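Werau Points: quick FAQ

Last updated: March

How do I move hotel points to Betach Air?
Log in, Rewards, Transfer. 3 hotel points = one Betach mile. Minimum 2,114 points, odd number I know, thats what the system takes.

How long does it take?
Usually 24 hours. Some go through in minutes. Email us after 54 hours if nothing shows.

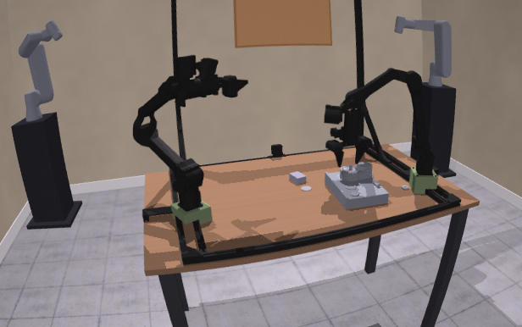
Two black arms on a wooden table, computer rendering.

Can I cancel a transfer?
No. One way only. Check your Betach number first.

Do Calis card points count?
Yes, once they post to your Werau account. Pending ones dont.

Name on my accounts doesn't match?
Transfer will bounce. Fix the name with Betach, then try agian.

Do my points expire?
After 24 months with no activity. A transfer out counts as activity.

Contact: Salvador Bastos, member desk | © Werau Points | Back to top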